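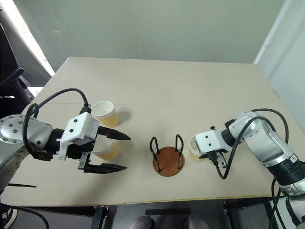 Section 7. When the Gripper Stops Holding: Fault 231

Fault 231 means the Trivus controller asked for a grip and never saw the finger position settle. It is the fault new users meet most often on the two-arm table, and it's a really good one to learn on, so please don't just clear it and carry on! Paper cups bring it out quickly. With one gripper up against a cup and the other arm standing by with its fingers open, as on the cup stand task, both arms must be treated as live, even if only one has reported the fault. The cables that loop over the gripper housings deserve a look too, as a tight loop can pull on the connector and give the same code.

CAUTION: Do not reach between the arms to rescue a cup. A faulted arm holds position, but the other one may still have a move waiting in its queue.

7.1 Making the table safe

1. Press Hold on the pendant. Both status lights turn amber.
2. Wait 4 seconds for the brakes to engage. You will hear two clicks, one per arm.
3. Write down the full code and the joint reading before you clear anything. The log keeps only the last 126 entries, and a busy afternoon fills it fast.
4. Switch to Manual and back the faulted arm straight up, slowly, until the fingers are well above cup height.
5. Remove any crushed or tipped cup by hand.

Note: If the lights stay green after step 1, use the emergency stop and go to Section 9.

7.2 Checking the fingers

1. Open the gripper fully and bring up the wrist view.
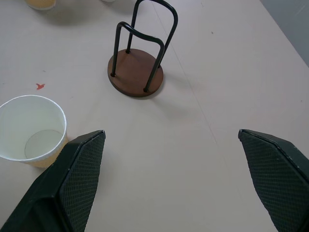

Figure 7-2. Wrist view with the gripper open, cup stand ahead.

2. Look at the crosshatched pads. Light scratches on the outer edges of the fingers are fine. A pad that has lifted or gone smooth needs replacing.
3. Wipe both pads with a dry cloth. Paper dust is sneaky stuff -- it packs into the pattern and the grip goes soft.
4. Run Close, then Open, with nothing between the fingers. The position count should read 968 when closed.
5. If the count is wrong, run Finger Zero from the Mendoza menu and repeat step 4.

7.3 Going back to work

Set the grip force to Low and try one cup at half speed, from pick-up to stand. If it goes through cleanly, return to normal speed and enjoy it; a smooth placement is a lovely thing to watch.

If 231 comes back on the same arm, stop there. Send the log to Iwona Kwiatkowski at Vosance support, along with the joint reading from 7.1 and the count from 7.2. Leave the arm in Hold until you hear back.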